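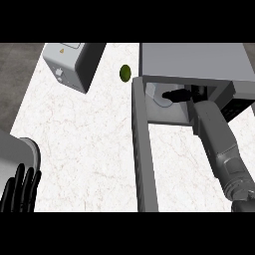 Igor Kubiak has spent most of the past year working on kitchens that don't exist. His group at the Rurstead lab trains a two-armed robot in simulation, and in April it finished the longest run of tests it has done so far.

"We wanted to know how much the look of the room matters," Kubiak said. "People tend to change the colours and the lighting and leave the furniture where it is. We did it the other way around."

The group built 94 kitchen layouts, moved the counters and appliances in each, and kept the surfaces plain. A control policy was then trained on 542 demonstrations, all recorded by people steering the simulated arms from a desk. Most of the tasks were short: reach into an open compartment, press a button, pick up a piece of food and put it somewhere else.

Small food was the hardest part. "An olive is a terrible object," Kubiak said. "It rolls, and if your contact settings are a bit off it shoots across the counter. We spent 11 days on contact settings before we recorded anything we could use."

The main result is that moving the furniture helped more than changing the colours. Policies trained on varied layouts did better in kitchens they hadn't met before, and the gap was widest on tasks that involved reaching into something. Policies trained on varied colours often went to the spot where the opening used to be.

Witold Marciniak, who runs the hardware side at Emham, is more careful about what that means. He has tried the trained policy on a real bench, with up to 4 attempts at each task.

"The reaching carries over fairly well," Marciniak said. "The fingers don't. In the simulator the hand closes and that's the end of it. On my bench there's slack in the joints, and the policy has never had to deal with slack."

He would like the next version to include worn joints and a slower hand. Kubiak agrees about the joints but wants to finish the comparison with Carncombe's layouts first. The simulator, which the group calls Żak, will be shared with both sites once the cupboard doors stop passing through each other.

Contact the newsletter desk | © Rurstead Lab | Back to top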